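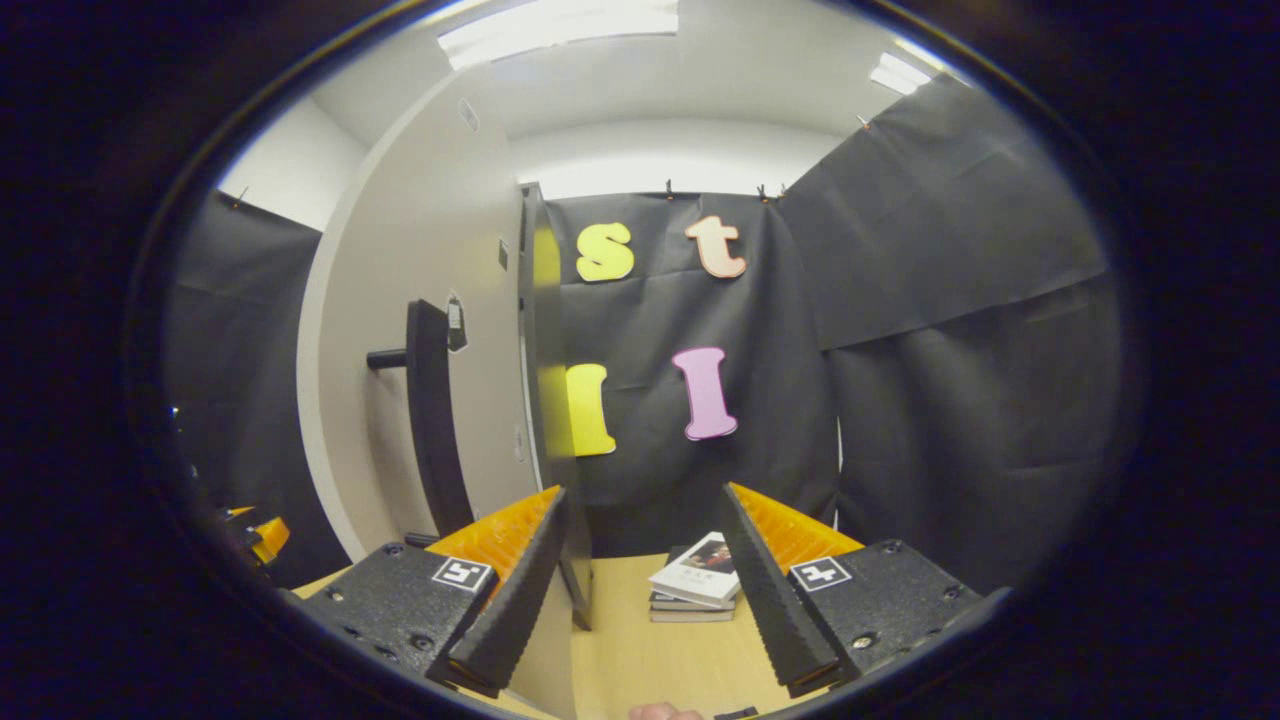 The visit to the Pullholm reading centre took place in March, at the invitation of the Haugland library service, which has run the building on behalf of the town of Girnmont for 16 years. Our delegation was received shortly before ten in the morning and shown first to the activity room on the ground floor. It is furnished simply, with a light wooden table for the books in use and a black fabric backdrop hung behind it, to which large foam letters in yellow, pink and peach have been attached. The fabric is held along its top edge by small clips. Staff change the letters according to the age of the group expected.

### Collection and lending

The centre holds 1,271 titles for loan, the greater part of them picture books and short illustrated works for readers under ten. A further store at Flurent supplies large-print and bilingual editions on request, usually by the following morning. Books are set out for each session in small stacks, so that a child may look through a few titles at leisure before choosing one to take home. Each family may borrow for 3 weeks, with one renewal.

The delegation asked how damaged stock is handled. Worn covers are repaired on site where possible, and items beyond repair are withdrawn at the end of each term. The cost of replacement is met from the general book fund, and no charge is made to families.

### The activity room

Morning sessions are kept for nursery groups and the early afternoon for schools. The table is moved to the side wall for storytelling and returned to its place for craft work. Members of the delegation considered the room well suited to small groups, although rather warm by midday. Our hosts confirmed that a second window fan has been requested.

### Points noted for our own service

The practice of offering a short selection in place of full shelves was felt to merit a trial at our two smaller branches. The use of foam letters also drew favourable comment, being inexpensive and easily rearranged. Haugland has agreed to send its session timetable and a copy of its lending rules.

The centre received 2,000 visits in its last reporting year. Further groups wishing to attend should write to the Pullholm office, stating the number in the party and whether step-free access is required.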